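Barkivano produce display kit: progress report, July

Work on the practice grocery sets is on schedule. Mpho Van Wyk finished the item list at the start of the month, and the second order came in from Yao with nothing missing. We have now paid for 42 crates out of the grant and have spent nearly 200 dollars less than planned on the artificial fruit and vegetables.

Sorting by crate is under way. Grapes take the most time — the bunches slide between the others and have to be laid in one at a time. 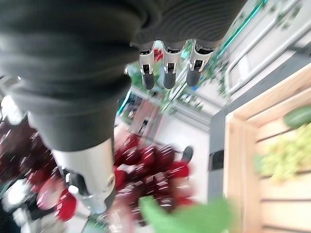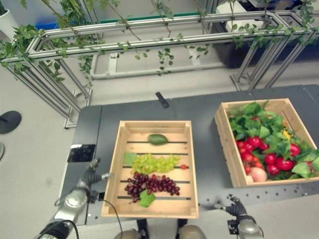

Slatted wooden crates with grapes and other produce during sorting.

Two things are still open. The labels from Plultix have not been printed, and Meinir Humphreys wants the leafy greens packed separately so they keep their shape in storage. That will need 8 more crates, which the current budget covers.

Delivery to the first 9 classrooms is planned for next month. We will send the full cost sheet with the next report.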